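Seating chart: how do I handle table assignments when the venue count and my RSVP count don't match?

Asked Jul 15, 2018
Tags: reception, seating, guest list, venue contract

Our reception is at Breltholm, in the long room on the ground floor. The contract gives a seated capacity of 215 with the dance floor in place. My spreadsheet says we are under that, the coordinator's sheet says we are over, and I can't find the difference by comparing names.

What I have so far:

The guest list is in a spreadsheet, one row per invitation, with a column for the number invited and a column for the number accepted. The coordinator works from an export of the Arkstead RSVP form, one row per person. Plus-ones without a name show up as "Guest of" in her file. In mine they are only a number in the accepted column. Children under two are in hers and not in mine. I don't know if the venue counts them.

There is also the question of vendors. The band and the photographer get a meal under their own contracts. They don't sit with the guests, but the caterer wants them on the same sheet.

Two questions. First, which format should be the master list? Second, do infants and vendors count toward the seated capacity, or only toward the meal count? The final number was originally due in June and we were given an extension, so I can't ask for another one.
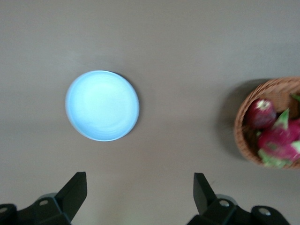
The tables are rounds along the walls and two long ones near the windows. I would like to avoid moving the long tables, as the florist has already quoted runners for them. I can share the column headings if that helps.

2 answers

Answer from Colleen Thibodeau (accepted)

Use one row per person. A list kept by invitation works for addressing envelopes and for tracking replies, and it stops working once you assign seats. A seat belongs to a person, so each person needs a row.

To convert what you have:

1. Add an ID to each invitation in your current sheet. Any number will do as long as it isn't reused.

2. Make a second sheet with these columns: invitation ID, last name, first name, status, meal, seat type, table.

3. Copy each accepted guest into the second sheet. For an unnamed plus-one, enter the host's last name and "Guest 1" as the first name. Replace it when you have the real name.

4. In the seat type column use only these values: chair, high chair, lap, vendor.

5. Get the coordinator's export and add the invitation ID to her rows as well. Count rows per ID in both files and compare the counts. Don't try to match on names. Spelling differences and married names will produce false mismatches – comparing counts per ID takes you straight to the invitations that disagree.

Typical causes, in the order I would check them: a form submitted twice, a plus-one entered both by name and as "Guest of", a guest who declined by phone after accepting on the form, and children.

On your second question, seated capacity and meal count are separate figures and should be kept separate. Capacity normally comes from the fire occupancy rating, reduced for the floor plan. An occupancy rating counts people in the room, and that can include a baby on a lap and a bass player. A seated capacity in a rental contract may only mean chairs at tables. The two are often mixed up in the paperwork. Ask the venue in writing which one your number is, and whether vendors and infants are inside it.

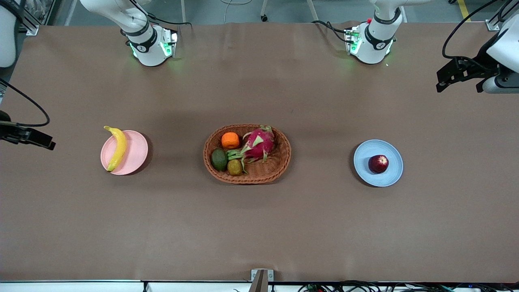 Once the lists agree, assign in this order: head table, immediate family, anyone who needs step-free access or distance from the speakers, then everyone else by group. Fill the long tables first. They don't take an odd extra chair well, and a round usually does. Leave one seat open at two of the rounds for late changes.

Freeze the sheet before you order place cards. After that, record changes in a separate tab with the date and who asked for them.

Comment from the asker: The counts by ID worked. Four invitations disagreed, three of them duplicates from the form. The venue says infants on laps are not counted and vendors are.

Answer from zanetti_444

We just did open seating at ours and it was fine. If you're over the number some people won't show up anyway, they never do. I'd print table numbers and let people sort it out.

Comment from Colleen Thibodeau: No-shows don't help with a contract limit, as the venue goes by the number submitted. Open seating also needs spare chairs, because groups leave gaps when they seat themselves. With a room this close to capacity I would assign at least the table, even if the chairs are left open.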